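FOR RELEASE: Cundgate's free computer repair nights are back this July

CUNDGATE. Hi, everyone! Mei-kuen Cheung here, founder of Furley Repair Nights, and I'm so happy to be writing this one. After a long spring of looking for a bigger room (and a lot of cold coffee in parking lots), we're opening our doors again, every Friday in July, in the old Kemppainen shoe store on the corner of Mill Street. Doors open at 6 p.m. and we go until the last screwdriver is back in its drawer.

If you've got a desktop gathering dust in the hall closet, please bring it. Slow ones, noisy ones, the one your uncle gave you in pieces. We'll sit down with you, open it up and show you what we're doing as we go, so you can do it yourself next time.
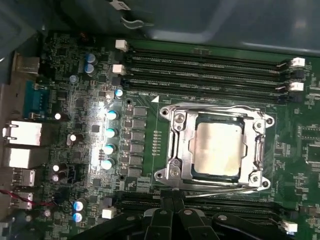

A processor in its socket on a green motherboard.

I started these nights at my kitchen table with 2 borrowed toolkits and a neighbor's PC that wouldn't stay on for more than a minute. Last year we looked at 900 machines! Plenty of them only needed the dust blown out and a bit more memory, and they went straight back to homework and tax returns and very long email threads with cousins. The rest we stripped for parts, and those parts are sitting in labeled bins right now waiting for your computer.

The new room has 12 benches, good lights and (finally!) enough outlets. Rustum, our hardware store friends from across the street, chipped in $3000 toward tools and thermal paste, and they're lending us folding chairs too. Thank you, thank you, thank you.

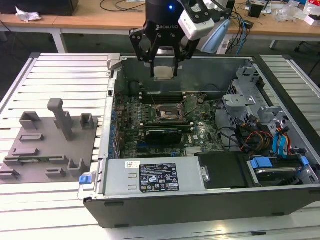 We'll also be running a beginners' table this year, and I've wanted one for ages. You don't need to own a broken computer to join in. Pull up a chair, take an old tower apart, put it back together, ask me anything you like. Kids are welcome with a grown-up, and grown-ups are welcome with a kid, which is how my own sister ended up coming every week.

A few practical bits: please back up your files before you come, bring the power cord, and leave the monitor at home (we've got spares). Parking is free behind the building after 5. 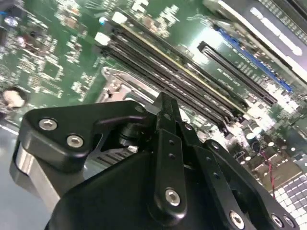 What does a repair cost?
Our time is free, and so are parts from the bins; if your computer needs something new, we'll tell you the price before anybody orders it.

Reporters are very welcome on opening night. Call the shop or just come by and ask for Mei-kuen.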